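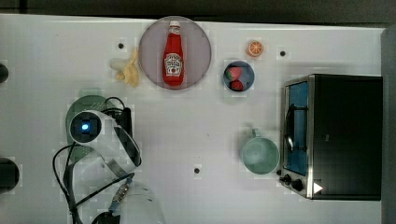

Robotics club starts the year on kitchen tasks

The Vekcombe student robotics club is back at its table for the new term, with 20 members signed up and 9 of them new. The group is working on kitchen pick-and-place, using play food and dishes, and will enter the Netis student round in June.

Kenji Ferreira leads the arm team. Mỹ Nông keeps the run log, which stood at 166 entries before the break. New members will each get a turn at the controls before they choose a team.

The arm team is also sorting through wrist camera pictures to decide which views to keep for practice.

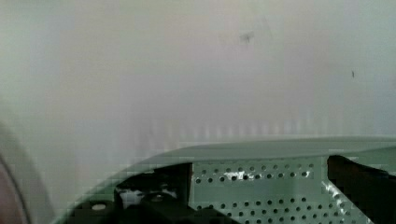 Wrist camera view, with part of the gripper along the bottom.

Sign-up sheets for table time are on the club room door. Slots are limited to 8 a week.

Last updated: Jan 7, 2026

This site uses cookies. Accept | Manage settings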